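The arm in the old upholstery shop

By Sumathi Gounder

There is a lane in Unley where, if you walk down it early enough in the evening, you can smell somebody's onions frying and hear, through a roller door that never quite shuts, a sort of polite humming. The onions belong to the flats opposite. The humming belongs to Kirico, the name that four friends have given both to their shared workshop and to the robot arm they have spent the better part of two years teaching to help in a kitchen.

I first went along in August, on a night so cold that Parvathi Nadar met me at the door in a ski jacket and pressed a mug of tea into my hands before she had asked my name. The building used to be an upholsterer's and there are still tacks in the floorboards, which I mention because I found one with my shoe. Parvathi is an occupational therapist by day. It was one of her patients, a retired baker whose hands had become very stiff, who set the whole thing going by grumbling to her about saucepan lids. He could manage the stirring and he could manage the tasting. Lids defeated him, and he was cross about it.

She took the grumble home to her husband, Aravind Pinto, who mends lifts for a living and has never in his life left a problem alone once it was in the house. Aravind rang Lâm Quan, whom he knew from badminton. Lâm brought Renji Mizuno, who had written software for a parcel sorting firm and was, in his own words, "a bit sick of parcels". And there they were, four people round a kitchen table with a pad of paper and a great deal of confidence.

A gripper called Chacko

The arm itself they bought, after a lot of arguing. The first plan had been to build one from scratch, and the remains of that plan are still on a shelf at the back, looking rather like a desk lamp that has had bad news. What they make themselves is nearly everything else: the brackets, the wiring, the control box (a neat little thing they call the Flultomeck, for reasons that were explained to me twice and that I still couldn't repeat) and, above all, the software that decides where the fingers should go and how hard they should close.

Chacko is the name of that last piece, after Parvathi's uncle, who apparently had a famous handshake. Getting the squeeze right took most of a winter. Too gentle and the lid slid out. Too firm and the whole thing twisted sideways and came down at an angle, usually on the rim, usually with a crash. They went through a good many lids from charity shops before they settled on one they liked.

"Glass is horrible for it," Renji told me cheerfully. "You look at a glass lid and you see a lid. The software looks at it and sees the table, and the pot, and a bit of shine." His answer has been to worry less about the glass and to look for the handle and the metal rim, and he can talk about this for a very long time, and did, and I enjoyed it more than I had expected to.

Patience, mostly

An ordinary evening goes like this. Somebody sets out the pan and a few other things, somebody else starts the run, and everyone stands back with folded arms. Then they do it again with everything moved a little. Lâm keeps the notebook. The week I visited they had logged 321 attempts at picking up a lid and putting it on a pan, and 180 of those had gone into the column headed "fine". Another 111 were "nearly", a word that covers a lot of ground in that workshop. The remainder are written up in red and have comments beside them, not all of which I can print.

The fruit and vegetables were Parvathi's idea. A kitchen worktop is never bare, she says, and a helper that gets muddled by a pepper is no help to anybody, so there is always something from the greengrocer sharing the table with the pan. Star fruit is a favourite with the others for its awkward shape. I was made to eat one at supper. 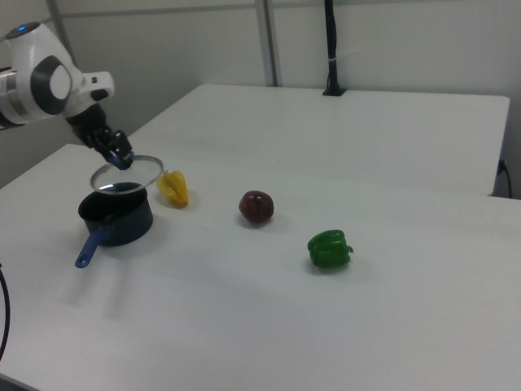 What comes next

They would like to try it in a real kitchen before next winter, and the retired baker has offered his, on the condition that he is allowed to shout at it. Aravind is working on a base that will sit on an ordinary worktop without bolts. The budget for that is 200 dollars and a quantity of steel left over from a lift job, and he seems to think this generous.

Parvathi walked me back up the lane when I left. Behind us the humming had started again, and then came a clang, and a groan from three people at once. "Red pen," she said, and went back in to see.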